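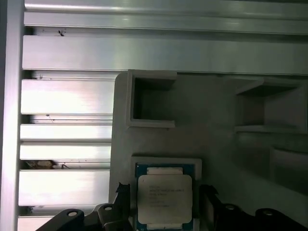

Passive heatsink on a fanless PC: which way should the fins run, and is 8 °C a real difference?

Posted in: Cooling and Noise
Asked by tarn_side, 17 May 2023
Viewed 2,032 times

I have a small fanless machine, sold as the Ornix, which runs a backup job and a file share in a cupboard under the stairs. The processor is bolted through a copper spreader to an aluminium heatsink that forms one side of the case. There is no fan anywhere in it and no header on the board to add one.

The case came with feet for two positions. In one, the fins run horizontally. In the other, the whole unit stands on its end and the fins run vertically. The leaflet says either is fine. I have had it in the horizontal position since I bought it and it has never shut down, but in April I moved it to clean the cupboard, stood it on end for the afternoon, and the logged temperature under load dropped by 8 degrees.

What I would like to know:

Is a drop of that size plausible from orientation alone, or did leaving the cupboard door open do most of it?

If I keep it on end, is there any harm to the hard disk, which will then be mounted on its side?

Is it worth replacing the thermal paste at the same time? The machine is four years old. I have a tube of Botby paste left over from another job, opened, stored in a drawer.

Ambient in the cupboard is usually 18 °C. The load is a compression job that holds all cores busy for the best part of an hour.

Citlali Medrano
Accepted, 41 votes

It is plausible, but your test changed two things at once, so you cannot say how much belongs to each.

A finned heatsink without a fan loses heat in two ways. Some leaves by radiation, which depends on the surface finish and on what the surface faces. The rest leaves by convection: air between the fins warms, becomes less dense and rises, and cooler air replaces it from below. With vertical channels the air enters at the bottom, travels the full length and leaves at the top. With horizontal channels on a vertical face, each fin is a shelf. Warm air collects under the fin above and has to spill out at the front edge before it can rise. The inner part of the channel, next to the base, gets very little fresh air, and that is the hottest part.

How much this costs depends mostly on fin spacing. Closely spaced fins suffer more because the layers of slow air on facing surfaces meet in the middle. A heatsink designed for forced air tends to have close spacing and performs poorly on its own in any position.

The open door matters too. A closed cupboard warms up over an hour of load, and the heatsink can only work relative to the air next to it. Your 18 °C figure is probably the temperature before the job starts. Put a cheap thermometer a hand's width from the case and log it alongside the processor.

To separate the two effects, run the same job four times:

Fins horizontal, door closed
Fins horizontal, door open
Fins vertical, door closed
Fins vertical, door open

Let the machine return to idle temperature between runs. Use the last ten minutes of each run only. Compare the rise over the local air temperature and ignore the absolute reading, otherwise a warm day will spoil the result.

On the disk: mechanical drives are generally specified for use flat or on any side. Avoid odd angles and avoid moving it while it is spinning. Shut down first, turn it, then start it.

On the paste: leave it until you have the four results. If the rise over ambient is steady from one month to the next, the joint is sound. If you do open it, use a new tube. Old paste often separates, and what comes out first is mostly oil.

Leave clear space above and below the fins when the case is on end. A shelf directly over the top of the channels undoes most of the benefit.

hollins_b
9 votes

Agree with the above on orientation. Two additions.

First, dust. Horizontal fins collect it on every upper surface, and under the stairs there will be plenty. Vertical fins collect less, though the lower openings clog if the unit sits on carpet. A soft paintbrush along the length of the channel is enough. Do not use a household vacuum nozzle near the board.

Second, check the clock speed as well as the temperature. Many small boards lower the clock when they get warm. If yours does, the horizontal figure understates the problem, because the processor was doing less work when you measured it. I had this on a Gallegos board, which fell to 2,000 MHz within minutes and then sat at a perfectly respectable temperature. Standing it up changed the temperature by hardly anything. The job finished sooner.

So time the job. If the time falls, the cooling has improved, whatever the sensor reports.

pete from Nurnton
1 vote

just drill holes in the cupboard door. did mine with a hole saw, top and bottom, never had trouble since. paste is a waste of money imo

Comments on the accepted reply

tarn_side: Ran the four tests. Rise over local air was lowest with the fins vertical and the door open, as expected. With the door closed, vertical still beat horizontal by 5 degrees. So the door accounted for 3 of the original 8, if the two can simply be added.

Citlali Medrano: They cannot strictly be added, as the flow through the fins and the circulation in the cupboard affect each other, but it is close enough to decide on. I would keep it on end and leave the paste alone.

tarn_side: Clock was steady in all four runs, so no throttling here. Disk reports no errors. Vents in the door are under discussion with the other owner of the door.

hollins_b: If you do cut vents, make the lower one at least as large as the upper. A small inlet limits the flow regardless of the outlet.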